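Does the planner know what it is holding?
18/07/2021

Every robotics software company now sells the same promise. You show the machine a task a few times, the software works out the rest, and by lunch you have a worker. Nusteto, whose control stack is the one most people in this corner of the trade are talking about, puts it on the front page of its website. I spent two days at the Fetden lab, where the stack is being tested, and came away with a narrower view of what it does.

The pitch goes like this. Older systems kept perception, planning and control in separate boxes. A camera found the object, a planner drew a path to it, and a controller pushed the joints along that path. When something went wrong, you at least knew which box to open. Nusteto folds most of this into one learned policy that takes in pictures and puts out motion. A thin layer called Lencho sits on top and stops the arm from doing anything too wild.

Fetden recorded 107 demonstrations for its kitchen tool set. The team says 50 would have been enough, going by Nusteto's own guide. I asked what "enough" meant and got three different replies. One person said it was when the training curve went flat. Another said it was when the customer stopped complaining, and I suspect that one was closest.

The whisk problem

Kitchen tools make a good test because they are so badly behaved. A whisk is mostly air. Depth sensors tend to see through the loops to whatever is behind them, and the thin wire that does come back often arrives as scattered points that a filter throws away. A planner working from that data may decide there is a handle floating in space with nothing attached to it.

A hand with many joints makes this harder. Each finger has to stop somewhere sensible, and fingers hide the object from the camera at the moment you most want to see it. The software then has to guess from joint angles and motor current, and those signals drift.
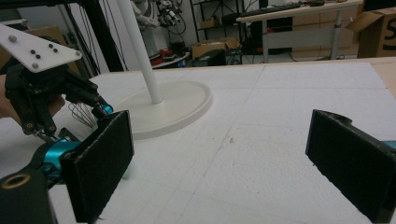 What the logs say

Fesska, the logging tool Fetden uses, was for me the most convincing piece of software in the building. It is also the dullest. It lines up camera frames, joint readings and commands on one clock, and lets you scrub back and forth until you find the point where things went bad.

Scrubbing through failed runs, I kept seeing the same pattern. The policy was confident right up to the moment it dropped the tool. Its score hardly moved. If you had only that number to go on, you would have called the run a success. Lencho, meanwhile, had nothing to object to, because every joint was inside its limits and no force was too high. A dropped whisk is perfectly safe.

The team's fix is more data. It may work, and more data has rescued plenty of projects I once wrote off. But it doesn't tell you why a grasp failed, and the next tool will bring its own list of failures. A plain slip check, of the sort people were writing long before learned policies, would have caught most of what I saw in the logs. It is on the Fetden to-do list, below a new dashboard.

Nusteto says its next release will report uncertainty along with each action. I would like to see that number tested on tools the policy has never handled, with the failed runs published next to the good ones. Until then, buyers should ask for the raw logs – all of them – and set aside an afternoon to read them.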